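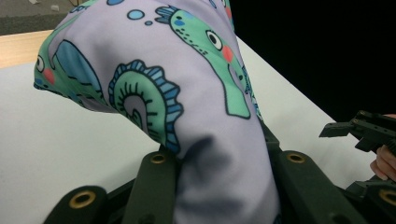

Printed fabric held in the fingers of the hand gripper, second gripper at right.

Hand grippers: fingers no longer close evenly on thin fabric

Print this page | E-mail this page

Question

I am responsible for the upkeep of a pair of hand-held grippers at the Rornodgate textile workshop. They are used at a table for folding and handling exercises with light printed cloth, and the same finger pattern is fitted to the arm in our Dumura cell, so any fault we find on one is usually found on the other before long.

Since January the left-hand unit has begun to lose its hold on smooth fabric. The cloth is taken up correctly, but when the operator lifts it the material creeps downwards between the fingers and is then released on one side. Heavier cloth such as towelling is held without difficulty. The right-hand unit, which was assembled from the same set of parts, does not behave in this way.

The following has been done so far:

The fingers were wiped with a dry cloth.
The return spring was replaced with one from the spares box.
The trigger was checked for free movement and found satisfactory.
The unit was exercised through 116 open and close movements without a load. No binding was felt.

None of these steps made a lasting difference. After the spring was changed the hold improved for the remainder of that session and then became poor again. I should be grateful for advice on whether the fingers ought to be replaced as a set, and whether there is a recognised order in which the pivots and the jaw faces should be checked. We have one spare set of fingers and I would prefer not to use it without good cause. The fingers are plastic and the joints are held by small screws with locking nuts on the inner side.

I should add that our record sheet gives 483 hours for the left-hand unit. The right-hand unit has no sheet, as it was brought into use before we kept them.

Submitted March 16, 2023

Answers (3)

Answer 1

The description given is consistent with wear at the finger pivots. A joint that has opened slightly will still close on a thick article, as the bulk of the material takes up the slack. With a single layer of smooth cloth there is nothing to take up the slack, and one finger will meet the material before the others.

It is recommended that the unit be examined in the following order.

1. Remove the unit from use and take off any battery or cable before working near the fingers.

2. Hold the body of the gripper in one hand and press each finger gently from side to side at the tip. Compare with the same finger on the good unit. A small amount of movement is normal. If one finger moves noticeably further than its partner, that joint should be dealt with first.

3. Close the gripper on a strip of plain paper placed at the tip and draw the paper out slowly. Repeat at the middle of the finger and again near the root. The pull should feel much the same in each place. If the paper is gripped at the root but slides freely at the tip, the fingers are splayed and the joint screws should be examined before anything else is changed.

4. Back off the locking nut, take the screw up until the finger just begins to feel stiff, and then release it by a very small amount. Retighten the nut while holding the screw still. It is common for the screw to turn with the nut and for the setting to be lost at this point, so the movement must be checked again afterwards.

5. Clean the jaw faces with warm water and a little washing-up liquid. Allow them to dry fully. A dry cloth will not remove fabric finish, and new printed cloth often carries a good deal of it. Solvent cleaners should not be used on plastic fingers unless the maker of the material has confirmed that they are suitable.

6. Repeat the paper test and write the result on the record sheet.

The improvement noted after the spring was changed may well be misleading. A new spring does not alter the shape or the alignment of the fingers. It is more probable that the joint was nipped up when the unit was put back together and that it then worked loose during the session. The original spring should be put back, if it is undamaged, so that only one matter is under examination at a time.

The spare fingers should be kept until steps 2 to 5 have been completed. Should replacement prove necessary, all the fingers on the unit should be changed together. New and worn fingers do not close to the same line, and the fault will appear to have moved from one side to the other.

H. Kerslake
Workshop standards, Strickland

Answer 2

We had the same trouble and it was cured by sticking thin rubber to the faces. Any bicycle repair patch will do.

Reply from Hemi Kerslake: Members are asked to treat the above with some care. Rubber facing does increase the hold on smooth cloth, but it also alters the closing position of the fingers. Where the same pattern is fitted to an arm, as it is in this case, the hand units and the arm must be faced alike and the closed position on the arm must be set again. It should not be used as a means of hiding a loose joint.

Answer 3

I would support the first answer, with one addition. The screw holes in the plastic should be inspected while the screws are out. On the Gelter cell for which I am responsible, two of the fingers had holes worn to an oval, and no adjustment of the screw could be made to last for more than 5 days. From the outside the joints looked perfectly sound. The only remedy was a new set of fingers.

If the holes are round and the screw is a snug fit, the fingers may be kept in service. If a screw can be rocked in its hole by hand, the set should be withdrawn. I would also advise starting a record sheet for the right-hand unit at once, from zero, with a note that its earlier hours are not known. We now check every joint once in 6 weeks and have had no repeat of the fault.

Further comment from the person asking

I am obliged to those who replied. The paper test has been carried out on both units. On the left-hand unit the paper slides at the tip on one side only. The screw on that finger could be turned without a tool. The holes have not yet been inspected and I will report when this has been done.

Contact the page editors | Copyright of each answer remains with its contributor | Back to top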